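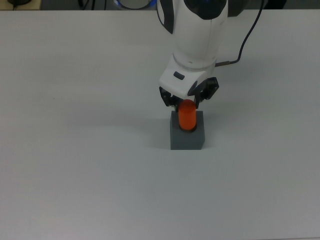
Last updated: Sep 7, 2025

Tired of sleep advice? Help us test it

Most of what gets said about sleep has never been checked on people living in ordinary homes. Drink this, don't eat that, put your phone in a drawer at nine. Some of it may be right. We have our doubts about a good deal of it, and the Herkwood Sleep Habits Study wants people who share them.

We are looking for 295 adults living in or near Oltard to follow one common piece of bedtime advice for 10 weeks, or to carry on exactly as they are. You won't get to choose which. We know that puts people off, but a study where everyone picks their favourite remedy tells you very little.

What you would do

Fill in a short diary each morning. Come to our Pleneck Road office twice, once at the start and once in December. Answer a phone call halfway through. There are no tablets, no blood tests and no gadgets to wear — we don't think much of the wrist ones anyway.

Who can take part

You must be 18 or over and sleep at home most nights. Night-shift workers, parents of babies under one and anyone being treated for a sleep disorder can't join this round. Bad sleepers and good sleepers are equally welcome. So are people who think the whole thing is a waste of time, provided they fill in the diary.

What you get

A payment of £77 once both visits are done, plus bus fares. We can't promise you will sleep any better, and you should be wary of any study that does. You may leave at any point without giving a reason.

To apply, write to the study office with your age, postcode and a daytime phone number, quoting reference 2855.

Contact the study office | © Herkwood Sleep Habits Study | Back to top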